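4. Booking a room at the Arwood district hub

Rooms open for booking on the first Tuesday of the month, at 9 a.m. You need your trader or resident number.

1. Sign in to the Tovitz booking page and choose Riverside Rooms.
2. Pick a room. Room 114 seats smaller groups. Room 322 has a projector.
3. Enter the start and end times. The shortest booking is 2 hours.

Note: Public events for more than 400 people need a street permit as well. See section 6. 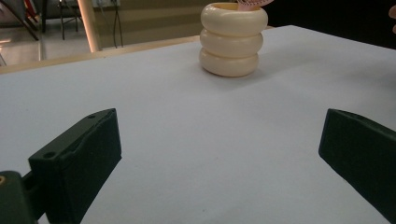

4. Press Confirm and save the door code.

Caution: The code stops working when your booking ends.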